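How to Write a Short Review of a Streaming Movie

By Catherine Moffat
28 July 2018

Most of the reviews we run on Plekisska are short. A reader has the remote in one hand and the phone in the other, and wants to know whether to press play. This page explains how to write that kind of review, from the first viewing to the final read. It was put together for new contributors, but the method works for a blog or a school paper too.

What you need

The movie, a notebook or a stack of index cards, and enough time to watch the whole thing in one sitting. You also need the full credits. Streaming services like to shrink them into a corner and start the next title, so turn off autoplay in your account settings before you begin. If you can't find the setting on the TV app, look on the website version, where it is usually under playback or profile options.

Before you watch

Check the running time, the language and the year of release. Write them at the top of the first card. Check whether the service has more than one version. Some movies turn up in a theatrical cut and a longer cut, and the two can sit side by side with the same poster. Write down which one you chose.

Don't read other reviews. The blurb on the service is fine, and so is the trailer if you have already seen it. Everything else can wait until your draft is finished. Once you have read a good phrase about a performance, it is very hard to think of your own.

If the movie is in a language you don't speak, pick the original audio with subtitles. Dubbed tracks are recorded by different actors, and you can't judge a performance you haven't heard. If you did watch the dub, say so in the review.

Watching and taking notes

Watch it once without stopping. Keep notes short enough that you don't have to look down for long. I write one or two words and a time, like "stairwell 41" or "phone call, too long." Hermenegildo Bermúdez writes his whole notes page in the dark and can't read half of it afterward, but he says the act of writing is what makes him remember. Use whatever works.

Things to note:

Any moment where you checked the time or picked up your phone.
Any line you wanted to repeat to someone.
The first point where you understood what the main character wants.
Scenes where the music told you how to feel before the actors did.
Names of characters, spelled the way the subtitles spell them.

Don't try to note the whole plot. You can look up the order of events later by skipping through.

When the credits finish, write three sentences before you do anything else. Say whether you liked it, what you liked most, and what bothered you. These don't have to be good sentences. They are there to remind you of your own opinion when you sit down to write the next day and start being too fair to everybody.

The second look

You don't have to watch the movie twice. Go back to two scenes: the one you thought was best and the one you thought was worst. Watch each from a minute before it starts to a minute after it ends. Often the weak scene turns out to be fine and the problem is the scene leading into it. Sometimes the scene you loved has a bad line you missed the first time.

Take fuller notes now. Who is in the room? Where does the camera stay, and whose face does it leave out? Is there music? How does the scene end?

Writing the draft

Aim for five short paragraphs. They don't have to be in this order, but this order is a safe one if you are new.

First paragraph: your opinion. Say it straight away. A reader who stops after two lines should still know whether you recommend the movie. Here is an opening Solveig Fjeld wrote for our review of Draltari, a thriller about a night ferry crew:

"Draltari takes 17 minutes to leave the harbor and I would not cut any of them. After that it gets louder and not as good, but it is still worth an evening."

We know that she liked it, what she liked, and where it goes wrong. The plot hasn't been mentioned yet.

Second paragraph: the setup. Tell the reader who the story follows, where they are, and what goes wrong for them. Stop there. A good rule is to give away nothing from the second half of the movie, and nothing from the first half that plays as a surprise. For a survival movie, you can say that someone is trapped. You can't say who comes to look for them or whether anyone arrives.

Third paragraph: the performances. Pick one actor, or two at most. Name the role as well as the actor, and describe something the actor does. "She gives a powerful performance" could be said of anyone. "She stops answering her mother's questions halfway through the breakfast scene and keeps buttering toast" tells the reader what kind of acting to expect.

Fourth paragraph: how it is made. Cover whatever stood out, such as the editing, the sound, the sets or the script. You don't need technical words. If you use one, be sure of it. "Long take" means a shot that runs a long time without a cut, and it gets used by mistake for any slow scene.

Fifth paragraph: who it suits. Mention anything a viewer would want to be warned about, such as violence, a death in the family, or strobe lighting. If the movie is better on a big screen or with headphones, put that in too.

A word about online reaction

A lot of entertainment writing leans on what people are posting. It is quick to write, and it can be useful if the reaction is the story. For a review, leave it out of the draft. If a movie is at the top of a service's trending row, that tells you people are clicking on it. It doesn't tell you whether they finished it, and the row can look different from one country or one account to the next. If you mention it at all, give the date you looked.

The same goes for quoting posts. Get permission where you can, copy the words exactly, and don't say "the internet is divided" on the strength of 2 posts.

Words to watch for

Go through the draft and look for these: gripping, stunning, powerful, edge-of-your-seat, rollercoaster, must-watch, masterclass. Cross each one out and read the sentence again. In most cases the sentence is fine without it. If it falls apart, there was nothing else in it, and you need to go back to your notes for a detail.

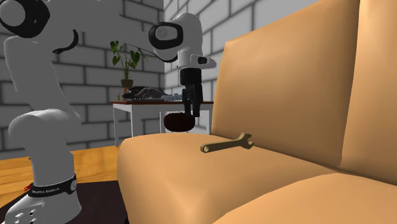 Look for plot creep as well. New writers tend to start a paragraph on acting and drift into telling the story. Mark every sentence that only reports what happens. If more than a third of the review is marked, cut some.

Then check tense. Write about the movie in the present tense ("he opens the letter") and about the making of it in the past tense ("it was shot in the winter"). Mixing them up is the most common fix I make on a first submission.

Checking the facts

Take names from the credits on screen. Service listings drop accents and mix up actors with similar names, and fan sites copy the mistake. Xiaoqing Han, who checks our copy, pauses the credits and reads each name aloud against the draft. It takes a few minutes and has saved us several corrections.

Check these every time:

Title, including punctuation.
Director and writers.
Every actor and character you name.
Year and running time.
The service it is on, and the country where you watched it.

The last one matters more than people expect. We ran a piece in May on the comedy Gallegos and got a string of emails from readers who couldn't find it, because it was only available in one region.

Giving a rating

Some sites use stars and some don't. If yours does, write the review first and pick the rating last. Then read the review again as if you hadn't seen the number. If the text sounds warmer or colder than the rating, change one of them. Cletus Zamora asks a friend to guess his rating from the text alone, and if the guess is off by more than a star he rewrites the opening.

Length and layout

Keep the paragraphs short, as most people will read on a phone. Put the title of the movie in the headline and again in the first sentence. Choose a headline that says what you think: "Hendier is a sweet family drama with a rushed ending" is plain, and it does the job.

Before you send it

Leave the draft overnight if the deadline allows. Read it aloud in the morning. Compare it with the three sentences you wrote when the credits ended, and make sure the same opinion is in both. Changing your mind is fine, as long as you know when and why you did.

Send the text in the body of an email with the fact list underneath it, and tell us which version of the movie you watched.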